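Skelwood Jute Tote, Natural, Padded Handles
My rating: 4 out of 5

I have a bag problem. There's a hook on the back of my pantry door that holds (held, it came off the wall in August) every canvas freebie and crinkly supermarket thing I've picked up over the years, and not one of them was any good for a real grocery run. The handles were too thin or the bottom sagged, or they'd been washed so many times they were basically pillowcases. So when I saw the Skelwood jute tote at the garden shop in Wirkoswood I bought 2 of them on the spot, and I've been using them long enough now to have Opinions.

Let's start with the handles, because the handles are why I bought it. I've owned jute bags before and the usual deal is a flat strip of webbing that bites into your fingers by the time you've crossed the parking lot. These are proper fat rounded cords, padded all the way through, in a pale creamy color that's a shade lighter than the bag. They've got a soft, slightly fuzzy feel to them and I love them! I walked home eight blocks with a bag full of cans, a squash and a big jug of vinegar and my hand was fine. Not even a red mark.

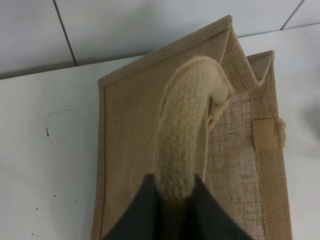 The rope handle, and the pleat at the side where the bag folds in.

The fuzz does pick things up, I'll say that. Mine had dog hair on it inside of a day. I go over it with a lint roller every so often and it comes right off, but if you have a black dog and a beige bag you should know what you're signing up for.

The body is plain woven jute in that sandy burlap color, no logo shouting at you from the front panel. The weave is coarse but nice and even, and the edges are all bound with a folded strip, so there's nothing to unravel along the top. My last jute bag (a Leteck, cheaper, and you could tell) had raw edges inside and shed little brown hairs over everything I put in it. I was picking fibers out of a head of lettuce. The Skelwood shed a bit in the first week, mostly dust in the bottom of the car, and then it pretty much quit.

Does it smell? Yes, it smells like jute. If you've ever been in a feed store you know the smell. I hung both of mine on the back porch from Monday through the end of the week and that took care of most of it. My nose is fussy, though, and other people in my house swore they couldn't smell anything in the first place.

Now, folding. I'm putting in a whole section on this because the tag says it "stores flat" and I've been burned by those words before. A stiff jute bag usually wants to be a box and stay a box, and then you've got a box rolling around in your trunk. This one has sides that tuck in like an accordion, so you push the gussets in, press the front and back together and then fold the whole thing over on itself. Lay the handle across the top and you're done. The first few times I had to lean on it a little. After that the creases had a memory and it went down without a fight.

It isn't paper thin when it's folded, mind you. You've got several layers of jute stacked up on the gusset side and that edge stays thicker than the rest, so if you stack a pair of them you'll want to turn one around or the pile leans. I keep mine in the slot beside the fridge where the cookie sheets go and they fit with room to spare.

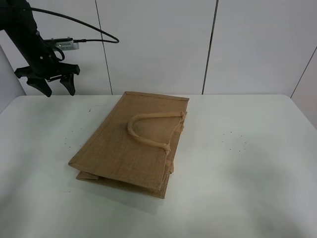
Carrying the heavy stuff

I'm not a scientist but I did try to break it. I do a big shop every other week at the Van Dusen market, the kind where you come home with potatoes, onions, milk and a bag of flour you didn't need, and I deliberately loaded everything into one tote to see what would give. My bathroom scale said 22 pounds. The spot I was watching was where the handles are stitched on, because that's where the Leteck let go (in a stairwell, with eggs). So far nothing has pulled or puckered. I wouldn't make a habit of 22 pounds, mostly for the sake of my shoulder, but it's good to know.

It stands up by itself too, which I didn't expect to care about and now care about a lot. You can set it on the counter and unload it with two hands. It does slump when there's only a loaf of bread and some greens in there, so heavy things go in first.

The handles are hand-carry length, by the way. I can just about get one over my shoulder in a T-shirt and I've got no chance in a winter coat. If you like a shoulder bag, this isn't your bag.

Cleaning it

You can't throw it in the washing machine. The tag is very firm about that, and I believe it, having once turned a different jute bag into a sort of hairy potato. I wipe mine with a damp cloth and let it dry in the open air, and for crumbs I turn it upside down over the grass and give it a good smack. A leaky chicken package would be a disaster, so meat goes in plastic first.

The ribby texture is great for hiding everyday dirt but it also holds on to fine stuff like flour. A dry brush, run along the lines and not across them, does a much better job than the cloth did.

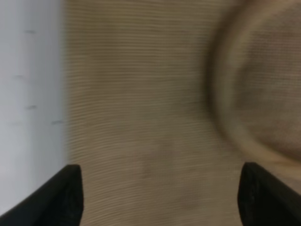 Beige on beige, up close.

So why not five stars? I'd like a pocket inside, even a little one for my list and keys. A snap at the top wouldn't hurt either, for the car. And I wish it came in a darker color for those of us with dogs.

Would I buy it again? I already did, I went back for a third and gave it to my sister with a plant in it. She's using it for yarn.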